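Getrennte Sammlung in Vurnine startet im Oktober

Vurnine – Ab Oktober werden Getränkedosen und Getränkekartons in der Gemeinde nicht mehr über den Restmüll entsorgt. Das teilte Monique Renaud vom Entsorgungsbetrieb Stanilari mit. Rund 2.000 Haushalte erhalten dafür einen eigenen Behälter.
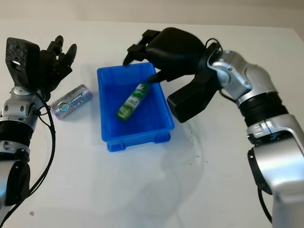
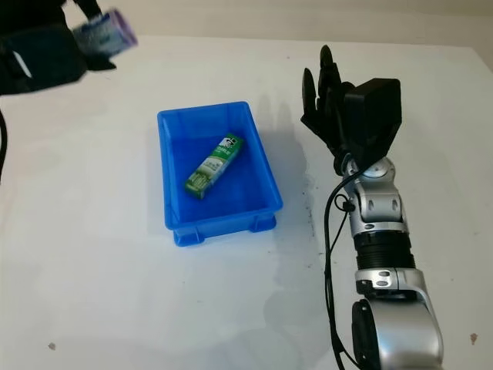
Dose und Milchkarton im blauen Behälter

Geleert wird alle 2 Wochen, jeweils ab 6 Uhr. Wer keinen Platz für einen Behälter hat, kann eine der 20 Sammelstellen im Ort nutzen – die größte liegt am Parkplatz von Stusport. Zusätzliche Gebühren fallen nach Angaben von Renaud im ersten Jahr nicht an.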